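Veggie patch, week whatever

10 November 2022

So the carrots are finally in! I know, I know, I said that last month as well, but those ones went to the slugs (all of them, the whole row, in one wet night) and I'm not counting it.

This time I've gone with a variety called Celska, which the bloke at the Dindton nursery swore by. Short and stumpy, good for clay, and clay is what I've got. If you've ever tried to grow a long carrot in my backyard you'll know you end up with something that looks like a pair of trousers. I dug the bed over to a fork's depth, picked out what felt like half a quarry, and mixed in a bag of coarse sand. Then I got the string line out like a proper gardener and promptly sowed crooked anyway.

The seed's so fine it sticks to everything. Mum always mixed hers with dry sand in an old jam jar and shook it along the row, so I did the same, and then I laid a plank over the top to keep the moisture in. You have to lift it every arvo once you're past the first week or so and have a squiz underneath, otherwise the seedlings come up white and sulky. I forgot to do this in 2019. We don't discuss 2019.

The packet says 80 days. My soil says longer, going by every other thing I've planted in it, so we might be eating them well after the school holidays. I paid for 222 seeds apparently (it's printed on the front, who is checking?) and I've kept a third back for a second sowing in a few weeks.

Meanwhile the radishes are ridiculous, the broad beans have fallen over again, and I've got carrots on the brain to the point where they've got into the house.

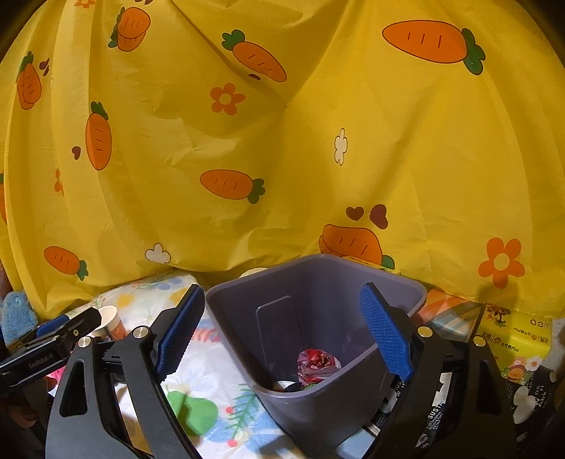

Yesenia Cervantes wrote in after the last post to say I should skip the plank and use wet hessian, pegged down at the corners, and that hers were up in 15 days with hardly a gap in the row. I've got an old spud sack in the shed, so the second sowing can go under that and we'll see who's right. She also reckons spring onions down either side keep the pests off, which I'm less sure about, but I do like a spring onion.

Tomatoes next time, if the wind ever drops long enough to get the stakes in.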